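Week 2 notes: drying, racking, putting back

Hi all. These go with the second session of the small kitchens course, and I've typed them up more or less in the order I said them, with the bits I forgot to say added in. Walid Tarawneh is taking the storage session after this one, so if you have cupboard questions please save them for him (he has opinions on shelf liner that I couldn't possibly do justice to).

Bring these notes with you next time. There's a spare stack on the windowsill by the kettle if yours gets splashed.

## Where we got to last time

We did the washing side: scraping, order of washing, water temperature, when to change the water. The short version, if you missed it, is glasses first, then cutlery, then plates and bowls, then the greasy stuff, and change the water whenever you stop wanting to put your hands in it. Shadi Karaki asked whether you can do mugs with the glasses. Yes, if they've only had tea in them. A mug that's had soup in it is a bowl, as far as I'm concerned.

We didn't get to tea stains. Bicarb on a damp cloth, a bit of elbow grease, rinse well. Go easy on anything with printing on it, and keep the cloth to the inside.

## The three pieces of furniture

I know calling them furniture sounds grand! But a dish rack, a plate stand and a mug tree take up real space on a bench, and in a small kitchen you have to think about them the way you'd think about a chair. Who's going to walk into it, what's it blocking, does it have to live there all day?

### The dish rack

A rack with vertical slots is for plates first and everything else second. What you want from it:

- slots wide enough that your thickest plate drops in without a shove
- slots tall enough that a dinner plate doesn't tip out when you bump the bench
- somewhere for the drips to go, whether that's a tray, a mat or the sink itself
- a colour you can stand looking at, because it will be out a lot

Lean all your plates the same way. I go on about this every year and I'll go on about it again. When one leans left and the next leans right they touch at the rim, the water sits where they meet, and you get that grey tidemark that everybody blames on the detergent. All one way, with a gap between, and the air does most of the work for you.

If you've got more slots than plates, spread out. There is no prize for filling from one end. If you've got more plates than slots, wash in two lots and have a cuppa in between.

Bowls are harder. A shallow bowl will go in a slot if you angle it so the inside faces down a bit. A deep one is better upside down on a tea towel, propped on a spoon handle so the air can get under it.

### The plate stand

People muddle the stand with the rack, and I see why, they both hold plates on edge. The difference for me is that the rack is for drying and the stand is for living. A plate goes on the stand when it's dry and it stays there till tea time. My favourites are the plain timber ones with slats or short pegs. You can see every plate, you can take the one you want without lifting four others, and when one's missing you know to go and look beside the couch.

Bigger at the back, smaller at the front is the usual advice. If they're all one size then go by how often you use them, with the favourite nearest your hand. And check the stand sits flat before you load it! A stand with a rock in it will walk itself along the bench a few millimetres at a time, every time you close a drawer.

Timber stands don't love being soaked. Wipe the stand down, let it dry on its side, and rub in a little food-safe oil when it starts to look thirsty. I do mine in August when it's too miserable to do anything outdoors.

### The mug tree

I was a late convert. I thought mug trees belonged at my nan's place, next to the bread bin. Then I moved into a flat with one overhead cupboard and changed my tune very quickly.

The things to look at are the base and the pegs. You want a base with a bit of weight and width to it, because a tree with mugs on one side only is a tree that wants to lie down. Load it evenly: one left, one right, then the next pair. Take them off the same way if you remember (I don't always). The pegs should tilt up a little, or be long enough that the handle can't slide off when someone brushes past.

Handles vary more than you'd think. Try your fattest handle and your skinniest one before you commit to a tree. Mugs with those tiny one-finger handles swing about and chip each other.

Can you hang a mug wet? I do, after a good shake over the sink. It'll drip, so have a mat or a folded towel underneath for the first while. If your tree is untreated wood then dry the handle at least, otherwise you'll get a dark ring on the peg.

## Laying out the bench

Before anybody washes a thing, set up the landing area. I'd like you to do this at home this week and draw me a quick plan, nothing fancy, back of an envelope is fine.

1. Clear the bench right back. Fruit, mail, phone chargers, everything off.
2. Put down a mat that's bigger than you think you need. A mat protects the bench and it also shows you the edge of your drying zone, which is handy when you share a kitchen.
3. Rack goes closest to the sink, on whichever side your rinsing hand ends up.
4. Stand goes beside the rack, so a dry plate only has to move sideways.
5. Mug tree goes where you make the tea, or as near as you can get it. Leave enough room to reach past it.
6. Stand back and have a look. Reach for each thing as if you were half asleep. If your elbow hits something, move that something.
7. Decide where the chopping board goes. Flat on the bench is fine while you're using it, but it needs to dry on its edge with air on both faces.
8. Put the fruit back last, and only if there's room. Apples roll. They always roll towards the plates.

Steps 3 and 4 swap over if your sink is in a corner. Try it both ways. A few of you have told me your sink has no bench at all on one side, in which case have a look at the over-sink racks, which I'll bring the catalogue for.

Find the rack, the plate stand and the mug tree in each of these and think about what you'd shift in your own kitchen.
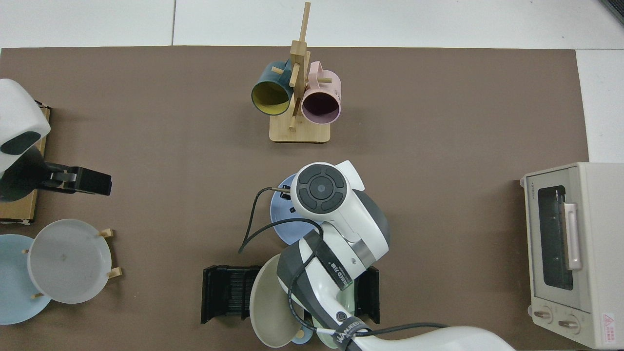
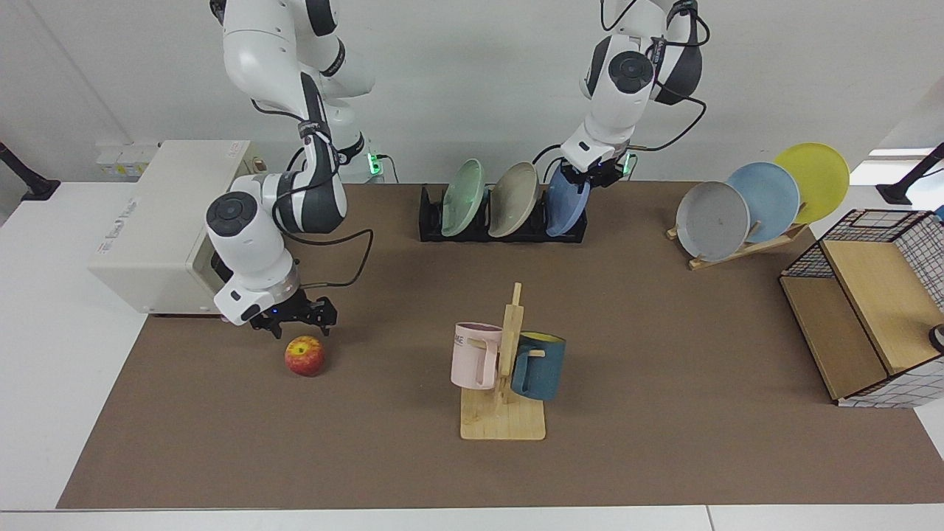 ## Things to try before next time

- **The lean test.** Wash up as normal one night and put the plates in any old how. Next night, all leaning the same way. Feel the rims after the same wait both times and write down what you notice.
- **The colour trick.** If your household is forever arguing over whose plate is whose, give each person a colour. Plates and mugs don't have to match each other, and a mixed lot looks cheerful on a stand. It also makes it very clear who left theirs out.
- **The one-trip rule.** Once the plates are dry, take them to the stand or cupboard in one go per shelf. If you're making more trips than that, your rack is too far from your storage, so mark that on your plan.
- **A mat wash.** Most people never wash the mat. Check the label, and if it can go in the machine, put it in by itself on a cool cycle and hang it over the line so it doesn't crease.

## Questions that came up

*Do I need all three?* No. If you live alone with two plates you could get by with a rack and a hook. I'd buy the rack first, use it for a month, and see what annoys you.

*Tea towel or air dry?* Air dry for plates and mugs if you've got the room. Tea towel for glasses, knives and anything timber. Whichever you do, use a dry towel, and swap it when it goes limp.

*Is it bad to leave plates standing on edge all the time?* I've kept mine that way for years without a problem. Just don't wedge them. A plate should lift out with two fingers.

*What about the cupboard under the sink?* Ask Walid! It's on his list.

## What to bring

Your plan, a pencil, one mug with an awkward handle and one plate you never know where to put. We'll try them all on the spare stand and tree I keep in the back cupboard. If you can't make it, give your plan to Shadi and I'll scribble on it and send it back.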